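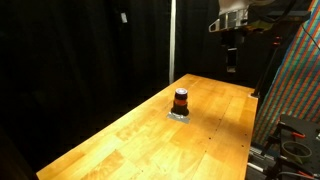 Cullow Bench Kit: recordings and evaluation notes

README, release 2

Maintained by Kilian Fankhauser and Thodoris Bakalis. Hardware questions go to Bernardo Magalhães at Brelier.

Summary

This release holds 1,132 pick-and-place recordings made while reviewing the Cullow Bench Kit, a tabletop manipulation kit sold by Brelier. The kit is supplied as an arm, a gripper, mounting brackets, a control box and a licence for the Jastico control software. The table, curtains and lighting are the buyer's business and are not part of the price.

The recordings were made to answer one question for our own purchasing: whether the kit can repeat a simple pick of a small lidded jar from a taped mark without daily recalibration. They are shared because other labs asked for them. They were not collected as a benchmark and should not be quoted as one.

What is in the release

episodes/ one folder per recording
calib/ calibration files, one per session
splits/ train and held-out lists
notes/ operator remarks, plain text
CHANGES changes from release 1

Each episode folder contains a colour video, joint positions, the gripper opening, commanded targets and a short metadata file. Joint positions are in radians and the gripper opening is in millimetres. Timestamps are taken from the control box clock. The video clock is separate, and the offset between the two is given in the metadata under clock_offset.

Work area

The arm is mounted above a long wooden table. The table is screened with black curtain, and a panel with diagonal coloured stripes stands to one side. A square of grey tape on the tabletop marks the start position. The jar goes on the tape with its lid on.

The tabletop is glossy and reflects the overhead light. The reflection is bright enough to affect a depth estimate made from colour alone, and the metal lid gives a highlight of its own. We left both as they were. Users who want an even background should mask the table before training.

The tape square is larger than the base of the jar. It fixes the start position loosely, and the true start pose should be read from the metadata, field start_xy. Do not assume the centre of the tape.

Procedure

1. Operator places the jar on the tape and steps clear.
2. Operator starts the episode from the Jastico console.
3. Arm moves from home to the approach pose.
4. Gripper closes on the jar below the lid.
5. Arm lifts, holds for 2 seconds and moves to the place pose.
6. Gripper opens and the arm returns home.
7. Operator marks the result: done, slipped, missed or stopped.

An episode that was stopped by hand is kept, with the reason in the notes folder. Episodes with missing joint data were deleted and their numbers were not reused, so the numbering has gaps.

Splits

The held-out list has 40 episodes, chosen by Ilídio Morais before any model was trained. They cover both gripper pad types. Please leave them out of training if you intend to compare results with ours.

Remarks on the kit

Assembly is straightforward for anyone who has worked with aluminium profile. The bracket drawings are accurate. The printed manual is behind the software, and the version on the Cordeiro download page should be used in its place. Cordeiro is the distributor and handles repairs.

Cable routing is the weak point. The supplied clips are too small for the gripper cable, and we replaced them. The soft pads mark easily and should be ordered with a spare set. The hard pads tend to slide on a smooth lid, so the grasp height was set lower for them (see grasp_z).

The emergency stop worked on every check. Restarting after a stop requires a full homing cycle, which cannot be skipped in the current software.

Known problems

Clock offset is missing from the earliest session. The video in that session can be aligned by eye from the first gripper movement.

Pad type was entered by hand. Oddur Gunnlaugsson corrected the entries against the video in October, and the old values are kept under pad_type_raw.

Exposure was left on automatic in release 1 and is fixed from release 2 onward. The exposure setting is recorded per session, in calib/.

Terms of use

Free for research and teaching. Commercial use needs written agreement from the maintainers. The Jastico software is not included and is covered by its own licence. Corrections should be sent as a patch against CHANGES, with the episode number in the first line.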